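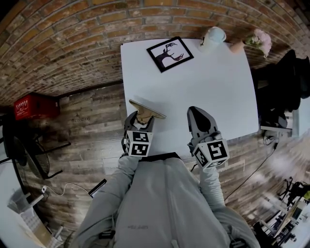 Okay, session on small surfaces. Last time we talked about shelves, and I promised we'd get to tables, so get comfortable, because I have a lot to say about tables. A table is harder than a shelf. A shelf has a back, and you only ever see it from the front, but a table gets walked around and leaned on and eaten off, and whatever you put on it has to put up with that. Take the white one up top, with the deer head silhouette, the cup with the light blue lid and the pink vase of artificial flowers. The picture has a thick black frame, a white mat and a black shape in the middle of it, and it's sitting on a white table, so your eye goes there first whether you want it to or not. The flowers are light pink in a pale pink vase and they don't put up any fight at all. Keep that pair in mind, I'm going to come back to them.

Getting a surface clear

Before you arrange anything, you take everything off. I mean all of it, even the thing you already know is going back. Put it on the floor or the bed or a spare chair and wipe the table down with a cloth that's damp and no wetter than that. (Joanne Nuttall taught this class before I did and left me a folder of notes. The word "damp" is underlined on pretty much every page.)

Then sort what came off into two piles. One pile lives on the table and the other was only visiting. Mail is visiting. Chargers are visiting, no matter how long they've been there. A lamp lives there. Cups are the tricky ones, and we'll argue about cups in class, because every group does and I enjoy it!

Heavy and light

By heavy I mean heavy to look at. You can pick up a picture frame with two fingers and it can still weigh down a whole corner of a room if it's black and everything near it is pale. When you've got one heavy-looking thing, start with it. Set it down, walk to the door, look back. Move it a hand's width and look again. Please do the walking part, I can always tell when people have skipped it.

Go back to the deer and the flowers. If I were setting those out for good, I'd want the frame upright against something, or up on the wall, and the vase brought in well away from the table's corner. A vase near a corner is asking for somebody's elbow. Then the lidded cup could go between them or go back to the kitchen, depending on which side of the cup argument you're on.

What's behind it

This is the bit people leave out. You can't arrange a table without looking at the wall. Red brick is busy, and those bricks run orange and brown and gray in curved rows, so there's already plenty going on before you set down a single thing. Weathered planks are busy too, but in a quieter way. In front of a wall like that I'd go for plain shapes with clear edges, and I'd keep the number of them low. Small patterned things just disappear. I lost a lovely little striped dish that way in my own hallway, it sat there for most of a year and my sister thought it was new when I moved it to the kitchen.

With a plain painted wall you've got more freedom and, I think, a harder job, since every object is out there on its own.

Flowers that aren't real

Somebody always asks, so: yes, they're fine. I have some. Dust them, which most people don't, and bend the stems a bit so they don't all stand at the same height. Fluff the leaves apart. If the vase is see-through, put something in the bottom, or use a solid one and save yourself the trouble. A vase close to the color of the flowers makes the whole bunch read as one soft shape, and that's handy next to something dark.

For the tabletop exercise

We're in room 275 again, and August is hot in there, so bring water. You'll work in pairs. Each pair gets one table and a box, and the boxes are labeled Trultden, Tovberg and Zollness after the old storage units they came out of, so don't go looking for a meaning. Américo Meireles will be around to help with anything that needs hanging.

Clear the table and wipe it.
Unpack the box onto the floor beside you.
Pick your heaviest-looking object and place it first.
Add up to 2 more things. Leave the rest in the box.
Walk to the door and look.
Swap tables with another pair and change one thing on theirs.

That last step makes people nervous. It's one thing, you're allowed to move it back afterward, and nearly everybody ends up keeping the change.

Reading

The Wang handout, page 19 only. The pages after it are on curtains and we're not there yet. If your copy is missing the page (some of them were stapled wrong, sorry), there are spares in the tray by the sink.

For next time, clear one surface at home and leave it empty overnight before you put anything back. Write down what you reached for and couldn't find in the morning. Bring the list, messy is fine.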